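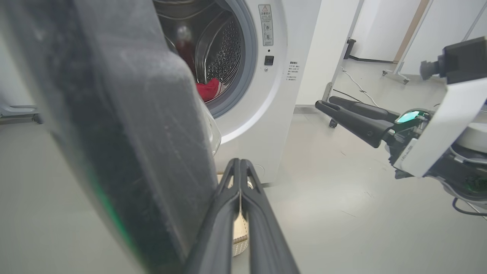
Reds in the machine, Thursday

Well, I have given my statement, and it took the whole morning and most of my voice. I am writing it all down now at the kitchen table with my shoes off, while I still have it in order, as the officer said it can be months before they ask you anything again and by then I shall have muddled it up with something off the television.

I had the appointment for ten at Varenham police station and caught the 44 in good time, then sat in the front part under a poster about catalytic converters until twenty-five to eleven. A young man next to me had lost his wallet and told me everything that had been in it, including a library card from a town he no longer lives in. I was rather sorry when they called my name.

The officer was very nice, a tall girl with a cold. She wanted me to start from when I left the house on the evening of the break-in, so I did, and she let me go on a good while before steering me back. What I saw was this. I was coming home along Tramora Road from choir, on the side with the chemist, and as I got level with Kandasamy's I noticed the shutter was up by a couple of feet and the light on at the back. I thought it must be Boonmee Suksawat doing his stock. He often stays late in May, with the wedding orders for the sweets. Then a man came out under the shutter on his hands and knees, stood up, said "Evening" to me perfectly politely, and walked off towards the railway bridge with a holdall. I said "Evening" back! I have gone over that more times than I can say. I had got as far as the postbox before it struck me that people do not as a rule leave their place of work on their hands and knees.

She asked how tall he was and I said taller than my brother and shorter than the vicar, and she put her pen down and had me stand against the door frame and show her. She asked about his shoes and I knew those at once, pale trainers with a dark heel, very clean. I couldn't tell her a thing about his face except that it was an ordinary one with no beard. She said plenty of people only remember the shoes. I think she was being kind, but I was glad of it.

They read it back to you at the end, and you sign every page. It is the strangest thing to hear yourself in somebody else's handwriting — all my "well"s had been taken out and I sounded like a headmistress. I made her change "dark jacket" to "navy jacket" and she did it without sighing.

Afterwards I walked down to the shop. There is a board over the bottom half of the door still, and the glazier from Kisirton has put them off again until next week. Boonmee was behind the counter and would not let me pay for my cardamoms. They took £1000 near enough to the penny, the wedding deposits, which he had meant to bank that afternoon and hadn't, and I could see he had been telling himself off about it ever since. The insurance people want receipts for the till, of all things, and he bought that till from a man in a car park years ago. I said I would help him write the letter on Sunday if he would like another pair of eyes, and he said yes so quickly that I wished I had offered sooner.

Jintana Rojanasak came in while we were talking. She is at number 94, directly opposite, and it was her who rang the police that night, from her landing in her dressing gown. She saw him try the shutter from the outside and thought he was a workman. So that's two of us who thought the best of him, and we had a bit of a laugh over it, and then she went quiet and told me she has been getting up in the night to look out of the window. I told her to ring me if it happens again, whatever the hour, as I am generally awake at three anyway thinking about nothing in particular. She wrote my number on the back of her hand, and then again on a paper bag in case she washed.

Home on the 44 again, standing all the way. Had an egg. The dog next door barked at the man delivering leaflets and I was at the window before I knew it, noting his shoes (brown, laced, one coming undone).

I must remember to put the officer's card somewhere safe. I have tucked it behind the clock for now, with the crime number copied on to the calendar as well, or the last bit of it at any rate, which is 402. Choir again next week. Margery's husband has said he will run me home in the car, and I think this once I shall let him, though it does mean hearing about the greenhouse.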